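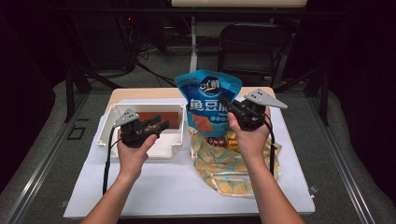
Posted by Nestor Tolentino, Gretemer -- open until the end of May

WANTED: people to pick things up and put them down, and then argue with us about the rules

Short version. We need participants for a round of handling sessions with hand-held grippers. Paid. No background needed. Two good hands, some patience, willingness to tell us when a rule is dumb. If that's you, skip to "How to sign up". Everybody else keep reading, sorry it's long, written between two meetings.

What this is

Gretemer writes handling guidelines for shops and small warehouses that are bringing in robot arms for packing. The current set is called Lasum. It has 46 rules in it, things like how to take hold of a soft package, how close jaws may come to a printed seal, what to do when a bag slips, who is allowed to reach in and when. Most of them were written at a desk. By me, mostly. We want to know which ones hold up when a person is standing there with a gripper in each hand and a pouch of fish tofu dangling from one of them.

So: you do the task by hand with the grippers, following the rules as printed. We watch, we take notes, you talk. Afterward we fix the text. The revised draft goes to Ukum, our partner on the training side, and they turn it into the one-page cards that floor staff get.

What you'd be doing

Standing at a small table. A gripper in each hand, they have cables so there's a bit of managing those. Snack bags, pouches, small packets, a tray. Take a bag by the top corner, lift it, move it over, set it in the tray. Again with a different bag. Again slower. Then the same thing with a rule changed and you tell us if it got better or worse.

It is repetitive. I'm saying that now so you don't write me an angry email later. A session is 70 minutes including the safety talk and two breaks, and you'd come in for 5 sessions total, mornings starting at 9:30 or afternoons at 2:00. Your pick but please stick with one, the schedule gets ugly otherwise.

House rules for sessions

These apply to everyone, staff too. Not negotiable.

Safety talk comes first, every time, even on your last session.

No rings, bracelets, watches or dangly sleeves. Hair tied back if its long.

Cables get checked before the grippers are picked up. If one is pulled tight or wrapped around your wrist, put the gripper down and say so.

Never close the jaws on a finger to "see how hard it is". People ask.

Anyone in the room can call stop. Say stop, loudly, and both hands go down. You don't owe anybody a reason and you still get paid for the whole session.

Dropped item stays where it fell until the session lead says go. Don't chase it.

Breaks are breaks. If your wrist or shoulder starts to ache, tell us before the break, not after.

No eating what's on the table. There are other snacks in the kitchen.

About the recording

Sessions are recorded, hands and table plus sound. You'll get a consent form ahead of time and I would really like you to read it. In plain words: we keep recordings so we can check the rules against what people did. They stay with Gretemer. Ukum gets the written notes with no names in them. You can ask us to delete your recordings at any point up to when the draft is closed, and you don't lose pay for asking. If you want your voice taken out and the rest left in, we can do that too -- just tell the session lead.

Who we're looking for

18 or over. Comfortable standing for most of a session, with stools available for the breaks (if you need to sit the whole time, write to me, the table height can be worked out). Able to grip and squeeze a handle with both hands. OK with reading short instructions in English.

Left-handers please. We had almost none in the last round and it showed. Rule 12 assumes everyone steadies with the left and lifts with the right, and I got some well deserved grief for it.

Also very welcome: anyone who has packed groceries, worked a deli counter, stocked shelves, or sorted parcels. You know things about bags that we dont.

Not a fit: anyone recovering from a hand, wrist or shoulder injury. Also current employees of companies that sell grippers, for obvious reasons. If you took part in the Nikzad trial last year that's fine, mention it when you write.

Pay

$199 for the full set, paid after the last session by check or transfer. If you stop partway you get paid for the sessions you came to. Bus fare covered, keep the ticket. Parking is free behind the building but the lot is small and the gate sticks.

What you get to see

Every participant gets the draft before it goes out, with the changed rules marked and a note saying what changed them. Disagree with something? Write it in the margin and send it back. Margin comments go in an appendix, unedited, names only if you want them. Last round's appendix ended up longer than the rules.

How to sign up

Send me a note through the contact form, put LASUM SESSIONS in the subject line. Include:

Your name and a phone number
Morning or afternoon
Left-handed, right-handed or both
Any packing or stocking work you've done, one line is plenty
Anything we should know about access, vision, hearing, etc.

No resume. Please, no resumes. I'll call back, usually late in the day, and we'll pick your first slot on the phone. Places are filled as calls get made, with a waiting list after that.

Questions go to the same form -- Nestor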